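제4장 시연 데이터의 수집

4.1 들어가며

앞 장에서는 모방 학습의 손실 함수와 정책 구조를 다루었다. 이 장에서는 그 앞 단계, 곧 학습에 쓸 시연을 사람에게서 모으는 일을 다룬다. 같은 모델이라도 시연을 어디에서 누가 어떻게 기록했는지에 따라 결과가 크게 달라진다. 수집 절차는 논문에서 한두 문단으로 처리되는 경우가 많지만, 실제 과제에서는 일정의 절반 이상을 차지하기도 한다.

이 장에서 계속 인용할 사례는 Zotance 과제이다. 목표는 가정집 침실에서 천을 다루는 동작, 즉 이불 펴기, 옷 개기, 베개 옮기기를 배우는 정책을 만드는 것이었다. 연구진은 손에 쥐는 그리퍼로 가정 15곳에서 시연 2,411개를 기록했고, 검수에서 155개를 제외했다. 제외 사유는 위치 추적 실패가 가장 많았고, 시작 자세가 지침과 다른 것이 그다음이었다.

시연 하나를 에피소드라고 부른다. 에피소드는 그리퍼가 시작 자세에 놓인 때부터 작업자가 종료 신호를 줄 때까지의 영상, 그리퍼의 자세, 손가락 간격으로 이루어진다. 세 가지 기록의 시각이 서로 맞지 않으면 그 에피소드는 쓸 수 없다. 시각을 맞추는 방법은 4.3절에서 설명한다.

수집 장소를 고를 때는 물건의 다양성을 먼저 본다. 실험실 침대에 무늬 없는 흰 이불 한 장을 깔고 얻은 시연만으로 학습한 정책은 무늬가 있는 이불 앞에서 쉽게 흔들린다. 가정에는 줄무늬, 그림이 찍힌 누비이불, 개어 쌓은 천이 한 침대 위에 섞여 있고 창에서 들어오는 빛도 시간에 따라 달라진다. 수집 전에 침대를 정돈하지 않는 것이 이 과제의 원칙이었다.

그림 4.1 침실에서의 수집 작업. 노란 손가락이 달린 손잡이형 그리퍼가 침대 쪽을 향하고 있다.

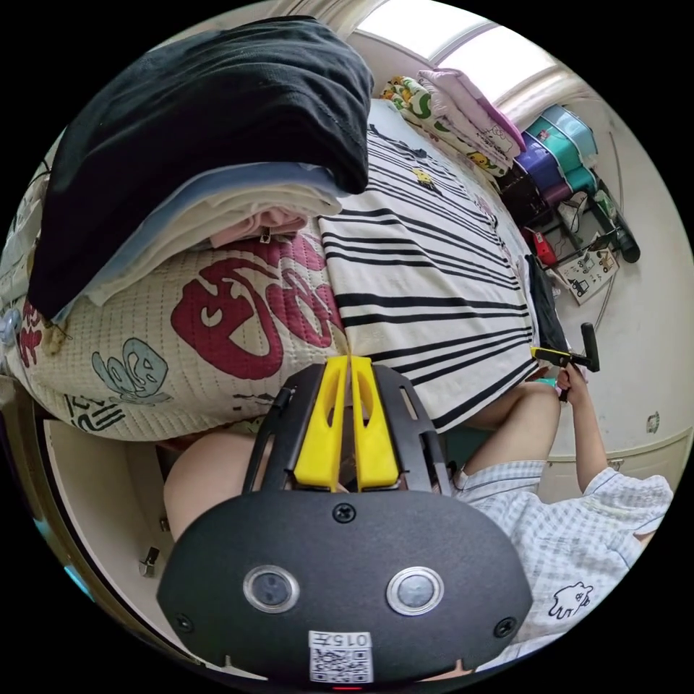

Juwita Nasution은 이 원칙에 이견을 냈다. 처음부터 어지러운 침대에서 시작하면 작업자마다 동작이 제각각이 되어, 정책이 무엇을 따라야 할지 정하기 어렵다는 것이다. 가정마다 앞의 몇 에피소드는 천 한 장만 놓고 기록하고 그 뒤에 물건을 늘려 가자는 제안이었다. 두 방식의 비교는 4.5절에서 다룬다.

4.2 작업 지침서의 작성

지침서에는 시작 자세, 종료 조건, 실패한 시도의 처리 방법을 적는다. 실패한 시도를 지울지 따로 표시해 남길지는 수집을 시작하기 전에 정해 둔다.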